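Bimanual demos: how many per object before training?
Posted in Ekance Help, 24 Aug 2024

I am recording two-arm demonstrations for a handover policy. Small objects only: a bottle, a cylindrical container, a flat card. Fixed camera, patterned walls.
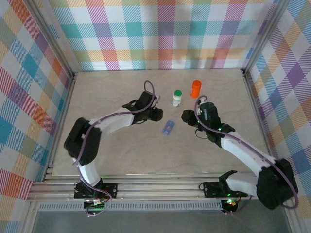 How long should one episode be?

Keep it under 24 seconds. Longer episodes mostly add idle steps, and the loader pads everything to the longest one.

I have 60 episodes in Plirkumero format. Validation loss is flat after 3 epochs. Is that a data problem?

huenchuman_lab
Probably. 60 is low for a handover. Our set had 590 before the policy generalized over start position. Vary the start pose of both arms and log failed grasps under a separate tag.
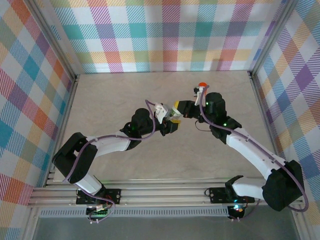 Also check the timestamps of both arms against the camera clock. An offset of a few steps is enough to teach the receiving gripper to close early. Resample to one rate before export.

fillness_user
just record more. worked for me

rail_mount
Check the normalization stats first. If they were computed on an older set, the loss goes flat regardless of episode count.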